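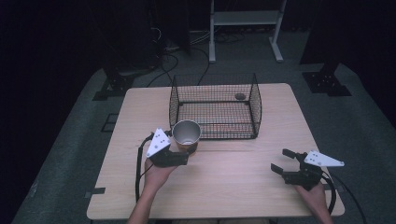 I joined the Skadmont robotics club in February as what the form called an adult learner, which means I pay the same as the students and get asked to move my car. It meets in term time and in bits of the holidays, and this year's project is a robot arm that is supposed to tidy a table. The club has decided that the way to get there is by demonstration: a person holds a gripper in each hand, does the job over and over, and a computer is meant to work out the rest. So my evenings have gone on things like a metal cup and a black wire basket, with the left gripper closed round the cup and the right one waiting its turn. I have a degree, for what that's worth.

I should say that I went in doubtful. I spent a good part of my working life in a warehouse at Daklow where we were promised robots every single year. We got a conveyor belt. When people tell me a machine will soon be clearing up after my dinner, I think of that belt and the two of us who had to stand next to it with a broom handle to poke it when it stuck.

Anyway, the project. The target for the summer was 755 demonstrations. I asked where 755 came from and was told it was what the plan said. I asked who wrote the plan and it was a previous year's students, who have all left. As far as I can make out someone worked out how many hours we had the room for, divided by how long one go took, and wrote down the answer as if it had come from science. Fine. I've seen budgets done the same way.

One go is meant to take eight seconds. Mine took longer at first. You have to squeeze the handle to close the fingers, and they don't close the way your own would. You have no feeling in the ends of them, so you go by eye, and your eye is used to a hand being there. The first few evenings I gripped everything as though it was trying to get away, and my wrists let me know about it the next morning.

The odd part is how bad you become at a thing you've been able to do since you were two. I can pick up a cup. I've picked up thousands. Give me a pair of pincers and tell me it's being recorded and I go at it like a man defusing something. Then that's what the computer gets to learn from, a middle-aged bloke being nervous about a cup. I raised this and was told that variety in the data is good. Everything is good, I've noticed. If you're slow it's variety and if you're quick it's efficiency.

The grippers each have a white triangle on top with black dots on it, for tracking. You have to remember not to twist your wrist so far that the dots can't be seen. I forget all the time. There's a student who can do a whole evening without losing it once, and she says the trick is to think of it as carrying a very small tray. This did help, I admit.

The software we use is called Katona, put together by a couple of the third years. It works most of the time. It also asks you to confirm that you want to save, and then asks you if you're sure, and the buttons are in a different order the second time. I've thrown away nearly 45 good goes that way. I wrote them a polite note. The reply said it was on the list. I have seen the list and it's long, and a fair amount of it is about changing the colour of the buttons.

Now the part I wanted to write about. Before the break we had a go at running what the arm had learned so far, from the first 100 demonstrations. There was a small crowd for it, people's parents and so on. The arm went over to the cup. It took hold of it, lifted it, and held it in the air above the basket for so long that people started to talk among themselves. Then it put the cup down next to the basket and went back to where it had started. Everybody clapped.

I clapped as well, I'm not a monster. But I did ask afterwards what we'd call that. The write-up on the club page calls it a partial success. If I hired somebody to clear tables and he did that, I would not be calling it a partial success, I'd be ringing the agency. I'm told the pause is interesting and that it probably comes from the demonstrations where the person hesitated. Everyone was nice enough not to look at me.

There's a competition, too, the Sarinix, which our lot want to enter. I've read the rules, and I may be the only one who has got as far as the back pages. You get to set out your own table, with your own cup, as often as you like before the judges come over. Well. My kitchen table is never set out by anyone. It has post on it and usually a cat. I would like to see one entry, from any club, done on a table that the team hadn't met before. I suggested we try it and was told maybe next year, when we have more data. I suspect that answer will keep for a good while.

I don't want to be sour about the students. They work hard, they know far more than I do, and they've been patient with somebody who needed the word "calibrate" explained to him twice. Several of them have learned to solder, to argue, and to label a cable at both ends, and I'd take that over the arm working. My trouble is with the way it all gets talked up. The leaflet for new members says we are "teaching robots to help at home". We're teaching one arm to deal with one cup, and it's still thinking about it.

I've paid up to the end of the next term. The plan is to finish the cup and then do something with two hands at the same time, passing from left to right, which so far I can't manage myself without dropping it. I've asked for a plastic one to practise with.

Posted 7 September 2020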